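**May 17, 2018**

# What the toy library lends

The toy library in Jadari opens at nine on Saturdays, and by quarter past there's usually a pram jam at the door. Inside, the ride-on cars are parked along one wall and the jigsaws are stacked to shoulder height on the other. The catalogue runs to 2,665 items, from teething rings to a trampoline that needs a ute to get it home.

Membership costs $112 a year. A family can borrow five items at a time and keep them for three weeks. There are 221 families on the books this year, most from the town and a good number from the farms out towards Quintanilla, who tend to come in once a month and do the groceries on the same trip.

Toy libraries have been part of Australian suburbs and country towns for decades. Some are run by councils, some by parents, and plenty have moved from church hall to scout hall to disused preschool as leases ended. Jadari's has had four addresses in 30 years. The present one, behind the swimming pool, has a ramp, a proper storeroom and a roof that doesn't leak — the first of the four to manage all three.

What gets borrowed changes with the season. Water tables are booked out from November until the end of the school holidays. Train sets go in the wet. Party packs, with the little chairs and the bubble machine, have a waiting list all year. Wooden puzzles are the steadiest line, and also the biggest headache, as a puzzle short one piece comes off the shelf until the piece turns up. It's often found at the bottom of a nappy bag.

Construction sets are the other slow job. A returned tub of blocks has to be checked against its card, washed if it's sticky, and put back with its own kind. Families mix them up at home, and colours that look alike on the lounge room floor can belong to three different sets. The library's rule is that the studs on large blocks have to fit the holes on their neighbours firmly enough to lift. Blocks that no longer grip go into the sandpit box.

Missing pieces are charged at 50 cents, with a cap of five dollars. Few members reach the cap. A broken toy isn't charged for at all if it's brought back with the bits, and the repair bench deals with it when it can. Axles and battery covers make up most of the work. Spare parts from Starkico, the wholesaler that supplies the pull-along range, take a fortnight to arrive, so the bench keeps a drawer of them.

Parents give different reasons for joining. Cost is the common one, and space comes close behind, especially for those renting units near the hospital. Grandparents take out short memberships over the holidays. Home day carers use it to turn over their play corners without buying a second shed.
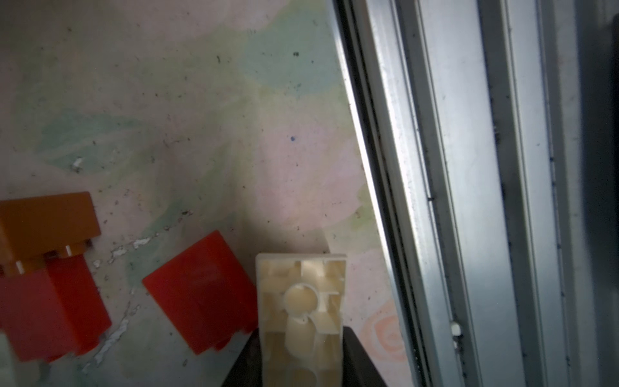
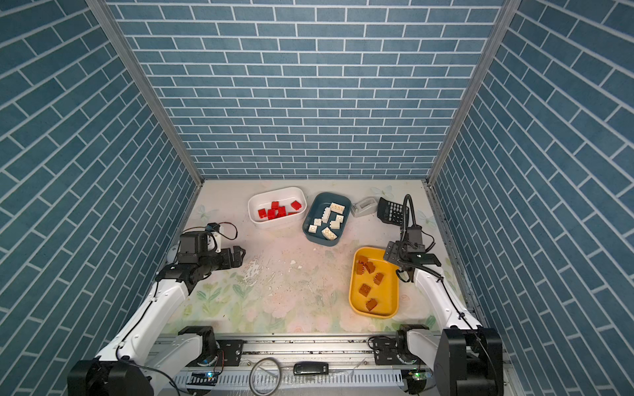
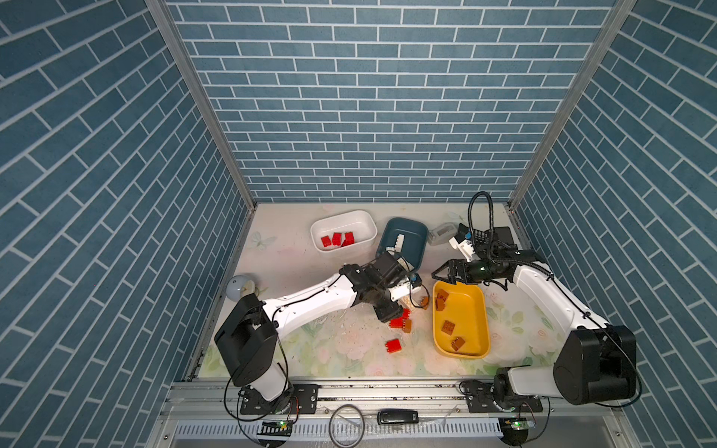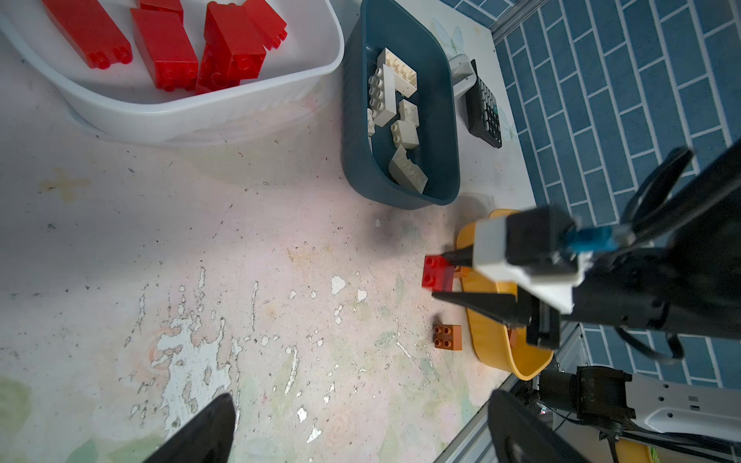
Jadari Weekender — Family and Community Desk

The library is open Saturdays from nine to noon and Wednesdays after school. New members need proof of address and a phone number. Tubs should come back clean and dry, with the contents card inside the lid. Donations of large blocks in any colour are welcome, but the storeroom can't take soft toys or anything bigger than a cot.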